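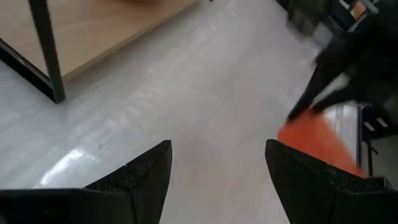
SET-UP GUIDE | Section 2: Table, Shelf and Bowls

Welcome to the fun part! Your Dranelness table is standing, and now it gets its shelf and its bowls. Allow 20 minutes, a bit more if you stop to try color combinations (you will).

Before you start

Check that every leg foot sits flat on the floor. On a smooth, shiny floor, lift the table when you need to move it and never drag it. Wipe the top with a soft cloth. Glossy white shows every crumb and speck, so a quick pass now saves you a second one later.

Fitting the shelf

1. Stand the black metal frame on the tabletop, with one upright at each side.

2. Lay the wooden board across the supports. It should rest level and not rock when you press on either end.

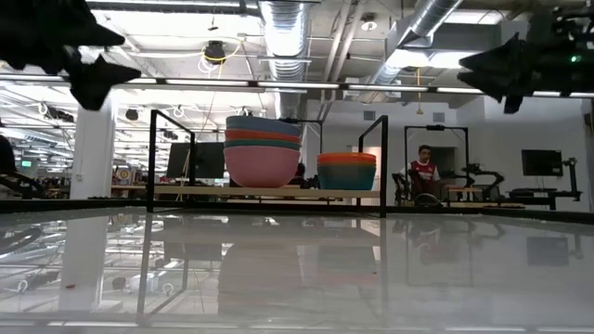
Leave some space between the stacks so you can get a hand around each one. A tall stack and a short one look great side by side, and the short one is handy for the bowls you reach for every day.

CAUTION: Do not load the board with more than 70 ounces in total. Plastic bowls come nowhere near that, but stoneware can.

Stacking the bowls

3. Sort by size first and forget about color for now. The largest bowl goes at the bottom.

4. Look inside each bowl before you nest the next one. Small items love to hide in there, and even a little one will make the whole stack lean.
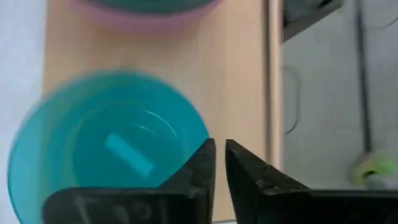
5. Lower each bowl straight down until its rim sits evenly all the way around. If it tips, lift it out and try again.

6. Build the second stack the same way. Red over green is a lovely pairing, and blue on top of pink really sings!

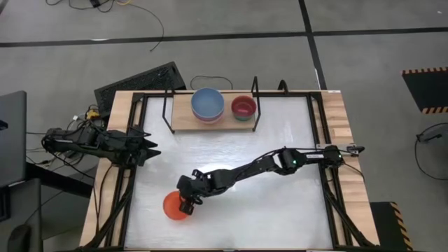

Keep any bowl you haven't placed yet on the white part of the top, well in from the wooden border, where it can't get nudged off.

Note: Bowls stuck together? Twist gently while you pull. Never pry at the rims with a knife.

Guide revised January 18, 2020. Section 3 covers the Prulard side hooks.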